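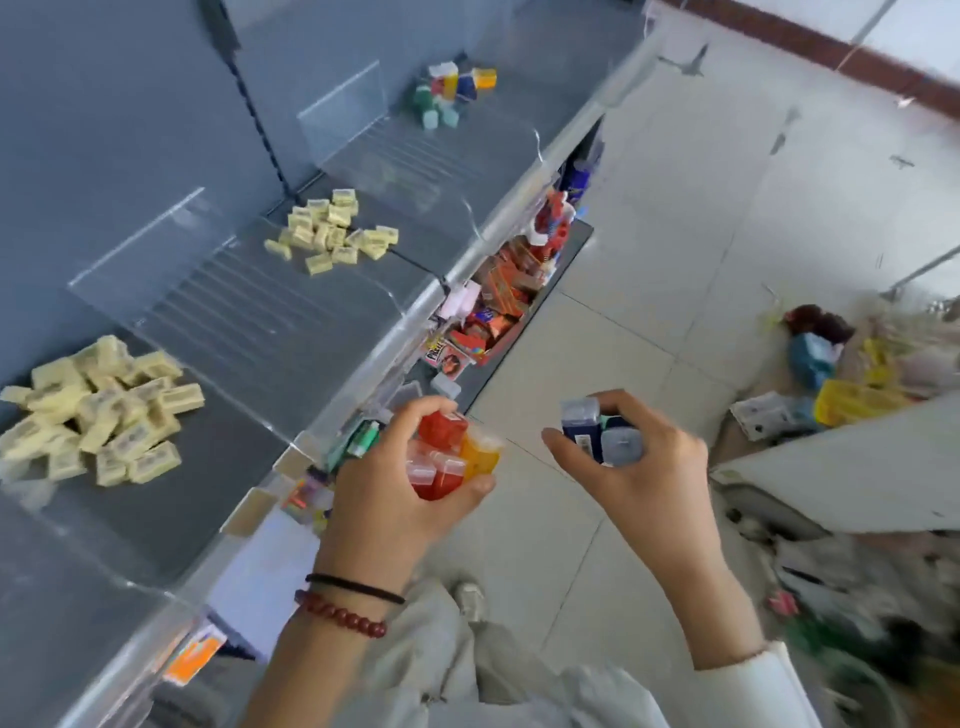 Student Project in Focus: Shelf Sorting at Firach

Patricio Nieto leads the Grirell robotics class, in which 14 students are teaching a machine to restock shop shelves. "We begin with people," he explained. "A student takes small boxes in both hands, and the class studies the grip."

The shelf dividers have proved the hardest part. "The arm still knocks them," Mr Nieto said — a fault the class hopes to correct before it travels to the student competition in Toledo.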